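A note before you start: this README goes with the word list kept by the Zerau household words group. If you only want the list itself, it's in `words.csv`, and you can skip all of my chatter below.

# Zerau Household Words

Zerau is a collection of the everyday words people use at home for ordinary things: the cupboard under the stairs, the end of a loaf, the bit of floor just inside the front door where everyone leaves their shoes. It began in September as a list on the back of Chantal Wong's calendar, and it has grown a good deal since then, mostly thanks to people's grandmothers.

## What's in the folder

- `words.csv` – the main list, one word or phrase per row
- `speakers.csv` – who gave us what, by number and never by name
- `notes/` – longer stories that wouldn't fit in a cell (do read the one about the teapot!)
- `old/` – Trevor McIntyre's first attempt, kept because he is fond of it

## Columns in `words.csv`

| column | meaning |
|---|---|
| `word` | spelled as the speaker would spell it |
| `thing` | what it refers to, in plain English |
| `room` | kitchen, hall, wash, bed, outside |
| `speaker` | matches `speakers.csv` |
| `sure` | yes, no, or argued |

There are 29 speakers so far, aged from 13 upwards. The `argued` value was Katsuhiko Matsuda's idea, and I think it's the nicest thing in the whole collection. It means two people under the same roof gave us different words and neither would budge.

## The hall and wash groups

These two have given us more trouble than all the others put together, so please be patient with them.
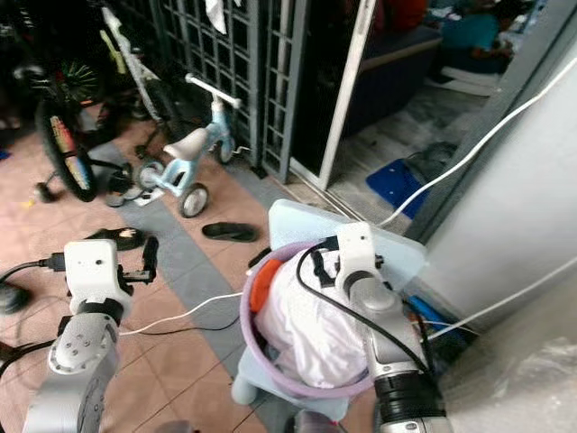
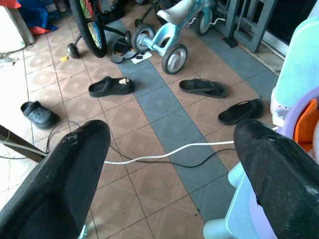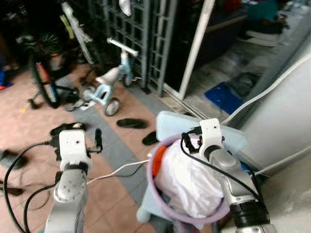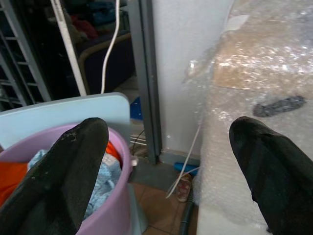
Some families have one word for clothes waiting to be washed and another for clothes waiting to be put away, and a third for the ones on the chair that are neither. We have kept all three as separate rows, even where the speaker laughed and told us it was silly. Please don't merge them, however tempting it looks.

Shoes are harder still. Mervin McIntyre's side of the family uses "slops" for anything without laces, while Wayne Wong insists that slops are only for the garden. Both are in, both are marked `argued`, and I have stopped raising it at dinner.

## Known problems

1. Rows from speaker 17 have no `room` yet. I'm working through the tapes in the evenings.
2. A few words were heard over the telephone and the spelling is a guess.
3. "Outside" covers sheds, porches and window boxes, and probably shouldn't.

## Adding a word

Open the file, put your row at the bottom and leave the sorting to me. If you have a story to go with it, pop that in `notes/` as a plain text file named after the word – long ones are very welcome.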